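Dye bench, Friday, 9.40am

Second go at the madder pink. The first go is now a duster.

Recipe as before, cut down because I'm tired of carrying the big pan: 500 g of dry cotton, scoured, then mordanted overnight. The Ultska scouring powder says "rinses clean". It took four rinses, and the fourth had opinions. Switched to the Flisero one halfway through the pile, so if half of this batch comes out patchy we'll at least know which half to blame. I did not label the halves.

Bath up to 58 degrees and held. The old thermometer said 58, the new one said something ruder, and I went with the old one out of loyalty. Madder goes brown if you let it get too hot, as anyone who has seen my curtains can confirm.

Colour notes. We keep calling this shade "dusty pink" in the book and it covers everything from plaster to tinned salmon. What I'm after is the greyish sort, the kind you get on bedroom linen that has been pink for years and has stopped making a fuss about it. Against pale green it looks properly pink. Against the white tiles over the sink it looks like a mistake. So from now on swatches get judged on a green ground as well as a white one, and both verdicts go in the book, including the unkind one.
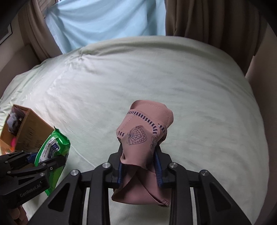

Iron, or how to ruin it quickly

A pinch of iron in the last ten minutes greys the pink down nicely. Two pinches and you have a mushroom. The Donier scales won't settle on anything that small, so I made up a weak solution and used 300 ml of it. Skeins 1 to 3 are good. Skein 4 went in late and sulked. Skein 5 is the mushroom.

Water: Stockdale tap read 128 on the hardness strip, well up on last time. Hard water is meant to help madder, so I'm taking the credit for that too.

To do: wash test on skein 2, light test in the window (the south one, the other gets nothing until March), buy labels. Use labels.

4.15pm - skein 5 has dried and is rather lovely. No idea how to repeat it.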